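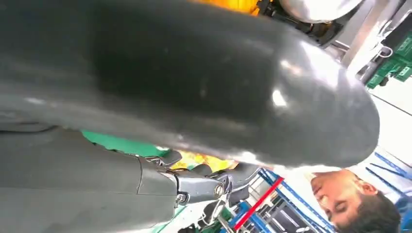 Equipment Planning Group, Wattimena Automation Laboratory

4. Procurement Planning for the Bottle-Handling Cells

4.1 Scope of the purchase

The Kurkport site operates manipulation cells in which a two-finger arm handles mixed household packaging on a shared work table. The first cells were bought one at a time as funds became available, and the parts were specified by whoever placed the order. The resulting stock included three wrist connector types and two incompatible mounting plates. This section describes the planning method used for the second purchase, which covered 4 cells and their spares for the first operating year.

The unit of planning is the cell, defined as one arm, one gripper, one wrist camera, the table, the cabling, and the share of floor area and shelving that the cell requires. Earlier budgets treated the arm as the unit and carried the remaining items under general supplies. That practice hid a large part of the cost and made it difficult to compare quotations, as some vendors included mounting hardware and others did not.

4.2 Cost categories

Costs were divided into capital, wear, and floor categories. Capital cost covers items with a service life longer than the project. Wear cost covers items replaced on a schedule or on failure: finger pads, cable sleeves, wrist fasteners, and camera covers. Floor cost covers the area occupied by the cell, including the standing room for a person working at the table.

Wear cost was estimated from the maintenance log of the existing cells. The log contained 174 usable entries after duplicates were removed. Entries were coded by the component replaced and by whether the replacement was planned. Unplanned replacements at the wrist were the largest single group, followed by sleeves. Finger pads were replaced often but cost little, and they were moved to a standing order with Pollik outside the main budget.

The order threshold for spares was set by lead time. A part with a lead time longer than the median interval between its failures was stocked at two per cell. All other parts were stocked at one per site. For the wrist assembly this rule produced a higher stock level than the site had carried before, and the additional cost was accepted at the April review.

4.3 Work objects and table area

Objects handled in the cells are bought or collected separately and have their own budget line. The working set consists of used plastic containers, both clear and opaque, in different sizes. Opaque bottles with printed labels, such as the orange Tide PRO bottle in Figure 4, are kept apart in the inventory from clear bottles. The clear bottles deform with handling and are counted as a consumable. Opaque bottles are counted as stock and replaced at the yearly inventory.

Table area was a point of disagreement between the two quotations received. Tovelier quoted a table sized to the reach of the arm alone. The planning group asked for a surface that also allowed a person to lean in and reach across the objects from the side, as the tasks at Kurkport are done with a person at the table. The revised quotation raised the price of each table by 300 dollars. A wrist joint working near head height also affects the floor category, and standing room at the table was entered as a separate item in the layout drawing.
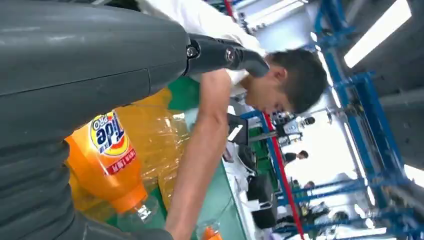
Figure 4. Work at the table: arm segment with ribbed sleeve, wrist joint, and gripper tip at left; orange and clear plastic bottles on the green surface; blue metal frame structure at right.

4.4 Comparison of quotations

Both quotations were reduced to cost per cell per operating hour. The planned load was set at 1599 hours per cell for the first year, based on single-shift use with allowance for calibration and holidays. Capital cost was spread evenly over five years. Wear cost was taken from the log and adjusted for the published service interval of each vendor's wrist unit.

Under these assumptions Tovelier had the lower capital cost and the higher wear cost. The second vendor's arm used a sealed wrist that could not be opened on site, so every wrist fault would require a return shipment. With the stocking rule in Section 4.2 applied, the cost of holding sealed wrist units as spares exceeded the difference in wear cost, and the Tovelier quotation was selected.

The comparison is sensitive to the planned load. At half the planned hours, the capital term dominates and the ranking does not change. At two shifts, wear cost dominates and the margin between the two quotations falls within the error of the log data. Sites planning for two-shift use should collect their own replacement records before applying the method.

Shelving was not included in either quotation. It was purchased from the floor budget after the cells had been ordered, and its cost is reported with the installation costs in Section 5.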